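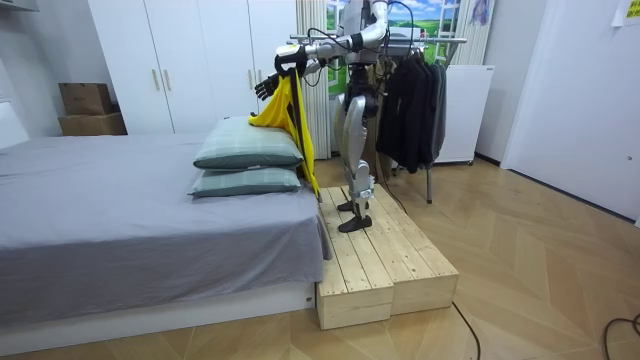 4th May
By Aurora Barros

The Kotden pillow works opens its doors to visitors one day a year, and this time I got a place on the morning tour. You sign up by email and they send back a slip with a time on it. Mine said 9:15. The works is at the end of a road that also serves a feed store and a tire shop, and the sign is on the wrong side if you come from the highway, so I drove past it once.

We were met at the side door by Esko Laaksonen, who runs the filling room. He handed out hairnets and ear plugs and asked everyone to take off scarves and loose jewelry. Phones had to stay in our pockets until the sewing floor.

The tour starts where the feathers come in. Kotden buys its down and feathers already washed, in pressed bales. The bales are stacked on racks in a cold room with a concrete floor. A bale looks like very little until somebody cuts the wrap, and then it keeps growing for several minutes. Laaksonen opened a small one for us and let people put an arm in. It was warm right away. There was less smell than I expected, only something like a clean barn.

From the cold room the fill goes up a pipe to the sorting machine. It is a tall cabinet with windows and a fan at the bottom. The light down floats over the highest wall inside and lands in the last chamber, and the heavier feathers drop in the earlier ones. I could have watched this for an hour. The last chamber looked like a snow globe. What comes out of it on a good day is rated at 600 fill power, and that grade goes into the pillow they sell as the Vullurero. The middle chambers go into the Kirnent, a firmer pillow that they sell mostly to hotels. I asked whether the two were ever mixed, and the answer was yes, for special orders, by weight.

The filling room itself is smaller than I thought it would be. There are two filling stations, each with a nozzle and a scale. The operator slides an empty shell over the nozzle, presses a pedal, and the shell swells up. If the scale shows too much, a pinch comes out by hand and goes back in a bin. The day before our visit they had filled 804 pillows between the two stations. The number was written on a whiteboard by the door, next to a reminder about parking.

After that came the sewing floor, where we could take the ear plugs out. The open end of each pillow is closed with a double row of stitching and then piped. Ilídio Mendes has been doing the piping for most of his working life and he does a corner without slowing down. He let three of us try on a scrap. My corner came out as a kind of knot. He said the trick is to turn the cloth before you think you need to.

The shell fabric is a tight cotton, heavier than a normal pillowcase. It has to be tight or the quills work their way out. They test each new roll by rubbing a filled sample in a drum for several hours with a dark cloth inside, and then looking at the dark cloth. We saw one good cloth and one bad one. The bad one looked like a cat had slept on it.

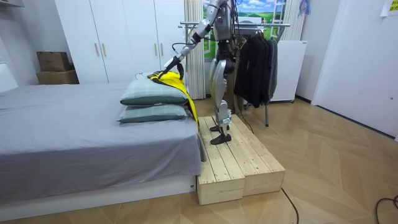 Page last changed in December

Coffee was in the old packing hall, which has been the visitor room since 2014. There were cheese rolls and a sheet cake. One wall has the old tools on it: a hand stuffer, a set of curved needles, a wooden paddle for beating pillows flat before shipping. I would have liked labels on these. A woman next to me knew what the paddle was for, otherwise I would have guessed bread.

Laaksonen gave a short talk on care while we ate. The main points, as I wrote them down:

Shake a down pillow every morning, by the corners. Hang it outside on a dry day, in shade. Wash it only when it needs it, and dry it much longer than seems right — he said most ruined pillows he sees were put back on the bed damp in the middle. A case should be a little bigger than the pillow. If you sleep on two stacked together, swap them around every week or the bottom one goes flat for good.

I asked about that last one, as I have always slept on two. His view was that most people who stack pillows have the wrong pillow. He had me lie down on a bench with a Kirnent and then with a firmer one that has no name yet, only a stock code. The firmer one was better. I did not buy it. You can't yet.

The factory shop is through the packing hall and takes cards. Prices are lower than in stores, with an extra bin of seconds near the register. The seconds mostly have crooked piping. I bought a Vullurero from the bin and have slept on it for four nights. It is softer than I like at the start of the night and fine by morning.

Some practical notes. The tour takes two hours and there is a lot of standing. The stairs to the sorting machine are steep and open, and there is no elevator. Anyone with a feather allergy should skip it, and the email says so. Children have to be ten or older. Wear something the fluff won't stick to. I wore a wool sweater — a mistake — and was still picking down off it at home that evening.

Comments

Shivam Katiyar
We did the afternoon tour and didn't get to try the piping. Was the firm pillow the one with the gray tag? I liked that one too.

Aurora Barros
Yes, gray tag. They told me to check back at the end of the year.

Lok-yiu Chou
My mother had one of those paddles. We used it on rugs. Did they say if they restuff old pillows? The Wubshet shop near us used to and has stopped.

Aurora Barros
They do, but only their own. You have to bring it in with the original label still sewn on.

Lok-yiu Chou
Mine was cut off years ago. Thanks anyway.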